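I have owned a lot of tables. Most of them were somebody else's first and a fair few went back out to the kerb with a note taped on, so when I say I've become fussy about tabletops you'll have to take my word for it. The Doucet is the first one I've bought brand new, in a box, with my own money, and I've been meaning to write it up for ages.

It's a pine table, four seats at a push, six if you like your relatives. Susteo sell it flat-packed and it comes with the legs in one box and the top in another (mine came on different days, which was a bit of a tease). I paid extra to have it carried in and I'd do it again, the top weighs a ton!
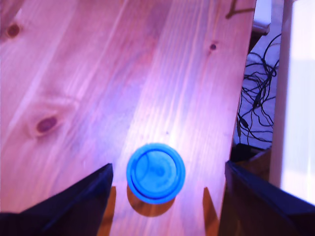

Puvthorpe, July

Right, so, the wood. If you hate knots then don't buy pine, simple as that. I love them. The grain has loads of life in it and I've caught myself tracing it with a finger while I'm on the phone. My sister thinks it looks like a sauna. She has a glass table and spends her entire life wiping it, so we've agreed to disagree.

Putting it together took me 50 minutes on a Sunday with the radio on. The instructions are all drawings, no words, and step 6 is drawn from underneath for no reason I could work out, so I put one rail on backwards and had to undo the lot. The bolts are decent though – proper metal, none of that soft stuff that chews up the moment you lean on it. You get an Allen key in the bag but do yourself a favour and use a longer one if you've got it.

Now for the grumbles. Pine is soft and this is very soft. I dropped a fork on it in the first week and there's a dent. I've also got a ring from a mug, which I blame on myself for being slow with the oil. It comes bare, you see, and the leaflet says to oil it before use, and I read the leaflet afterwards. Two thin coats of the Vevville hard wax sorted it, with a night in between, and now water sits on top in beads long enough for me to find a cloth. Do the underside as well. Desmond Calloway at the timber yard told me that and he was quite stern about it. Something to do with the top cupping if only one side is sealed.

There was a small wobble too. I thought it was my floor (it usually is my floor) but it turned out one leg wanted another half turn. Fine ever since, even with the sewing machine going full pelt.
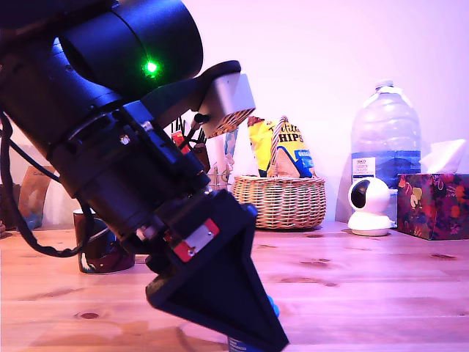 Arm with the green light on, in towards the tabletop.

What else? The edges are rounded off nicely, so no bruised hips when you squeeze past. The feet have little felt pads which fell off almost at once, and I've stuck better ones on. It doesn't smell of anything much, which surprised me, I was hoping for a bit of forest.

Would I buy it again? Yes, but I'd wait for the sale. Susteo knock 40 quid off it every so often and at full price it's a bit cheeky for something that turns up unfinished. If you've got small children and a fondness for perfect surfaces, get something harder. If you don't mind a few dents then it's a lovely thing to eat your toast at. I'm after the matching bench next, if they ever get it back in stock.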